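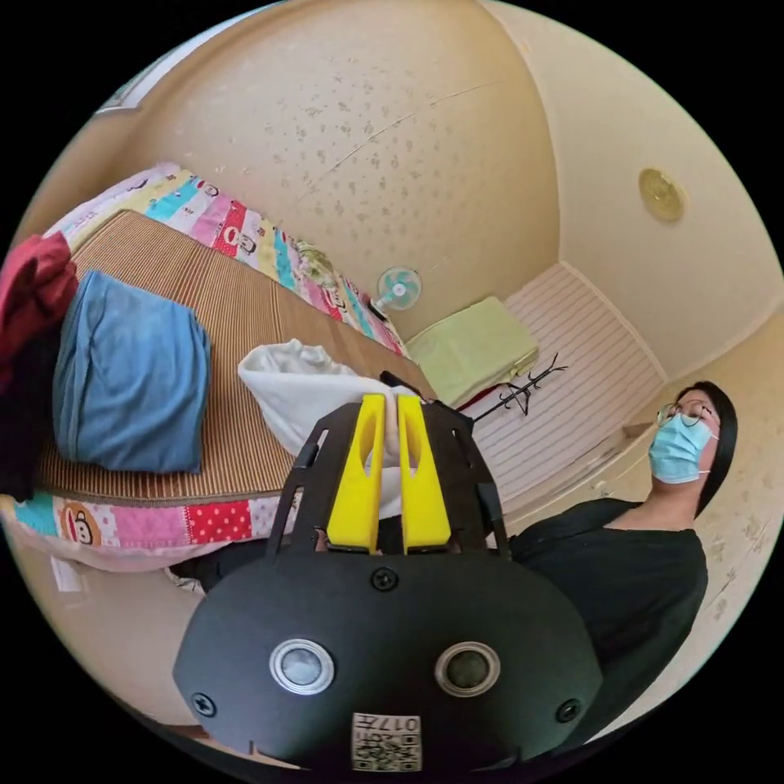
Pondulia Patchwork Bedspread, Single
Sold by Listgate Home Textiles

Product summary
A reversible patchwork bedspread for single beds and day beds. The top is pieced from printed and plain cotton rectangles in bright colours, with monkey-face prints repeated across the panels. The reverse is plain. Light filling, machine quilted, suitable for use as a top cover all year or as the only cover in warm weather.

Design
Panels are cut from five base colours: pink, yellow, turquoise, red and white. The layout varies from piece to piece, as offcuts are matched at the sewing table and no master pattern is used. Customers ordering a pair for twin beds should expect the two to differ. Requests for a particular panel in a particular position cannot be met.

Pattern design is by Wiebke Bauerfeind. The monkey faces are carried over from her earlier cot quilt, enlarged for the single size.

Specification
Width: 178 cm
Top: cotton, printed and plain
Reverse: cotton, plain white
Filling: polyester wadding, light
Edge: self-bound, double stitched
Quilting: straight line, along the panel seams
Fastenings: none
Packing: folded in a reusable cotton bag

Fit
The width allows a drop on both long sides of a standard single mattress. On a deep mattress or one with a topper the drop is shorter and the bed base may show. The bedspread is not fitted and has no corner ties. If it is placed over a smooth cover it will tend to slip towards the lower side of the bed.

Use with a woven mat
Many customers lay a ribbed mat over the bedspread during the day, so that the bed can be used for sitting, folding laundry or sorting clothes. This is a suitable arrangement and reduces wear on the seams. Use a mat narrower than the bedspread and leave the patchwork clear at the sides. Mats with exposed wire or plastic ends should not be used, as they catch the stitching. The Wultton day mat in brown is sold separately and fits the single size.

Washing
Wash before first use, separately, at 30 degrees. The red panels may release a small amount of dye in the first 2 washes. Do not leave the bedspread folded while damp, and do not lay damp garments on it, in particular dark or red ones. Line dry with the reverse facing the sun. A warm iron may be used on the reverse only. Do not bleach or tumble dry.

Shrinkage after the first wash is roughly 3 per cent in length. The width given above is measured before washing.

Repairs
Each bedspread is supplied with a small packet of spare cotton pieces for patching. Seam repairs within the first year are carried out free of charge at the Abubakari workshop. Send the item clean and dry, with the order number pinned to one corner. Allow 7 working days from receipt. Repair enquiries should be addressed to Timo Ostermann, workshop desk.

Availability
Single size in stock. The double size is being re-cut and is expected in October. Spare pieces can be ordered without a bedspread, subject to fabric remaining from the same batch.

Related items
Wultton day mat, brown
Pondulia cushion cover, patchwork
Pondulia cot quilt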